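Drulen Sailing Club – Members' Meeting, Minutes

Present: Rhona Laing (chair), Ryszard Kozłowski, Leonie Ruchti, Marianna Kołodziej, Eftychia Bakalis (minutes), and a very good turnout of members, with a few of you standing at the back!

Apologies: received from the Urbańczyk family, who were on their way home from the coast.

1. Minutes of the last meeting
Read and approved. Ryszard pointed out that the spare anchor is on Mekix and was never on Vilance. Corrected.

2. The summer flotilla
Rhona opened with a big thank you to everyone who came along. We covered 223 nautical miles in two weeks, our longest cruise so far, and the last leg into harbor was a lovely one – a steady breeze on the beam the whole afternoon and dolphins off the bow for the last hour of it. Leonie read out a few lines from the Vilance logbook, including the now famous entry about the pancakes, and there was a request to have the whole log copied for members. Eftychia will do it.

Marianna said the new crew members had picked things up wonderfully fast. Two of them have already asked about taking their skipper's course over the winter, and she would love to hear from anyone else who is tempted.

3. Mooring fees
Harbor fees came to 233 euros for each boat. That was a little over what we had set aside, mainly down to the extra night we spent waiting for the wind to drop. Agreed that the difference comes out of the cruising fund and that no one will be asked to pay more.
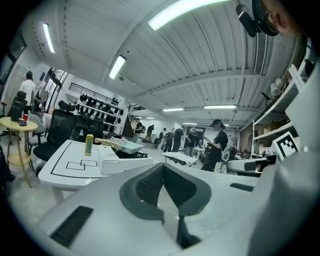
Drulen, 29 September 2018

4. Next year's route
This was the item everyone had been waiting for, and it took up most of the evening. Ryszard brought charts and laid out two plans. The first follows this year's coast but carries on south past the lighthouse. The second crosses to the islands on day three and takes its time there, with short hops and plenty of swimming stops. There was a lot of happy arguing over anchorages. On a show of hands the islands won easily, and Ryszard will work out the day-by-day plan with Leonie.

Rhona asked that we keep at least one free day in the middle for bad weather or plain laziness. Agreed, with applause.

5. Boats and bookings
We have room for 12 people across Vilance and Mekix. Places go first to members who missed out this year, then in the order that names come in. The deposit for holding both boats is 600 euros, to be paid by the end of October. Marianna will send out the booking form. Please tell her if you get seasick, if you don't eat fish, or if you would like to be on the same boat as someone (or on a different one).

6. Safety gear
Leonie went through the life jackets. Three need new gas cylinders and one has a broken buckle. She will order the parts. Ryszard offered to run a refresher evening on the radio and flares, and the offer was snapped up – date to follow.

7. Any other business
Eftychia still has a blue fleece, a pair of sunglasses and one left sandal from Mekix. Please claim them.
A member asked if children could come for part of the trip. Everyone liked the idea. Rhona will look into netting for the guard rails and what the insurance says, and report back.

Next meeting: October, same place. Marianna is bringing the slides from the flotilla.

Minutes taken by Eftychia Bakalis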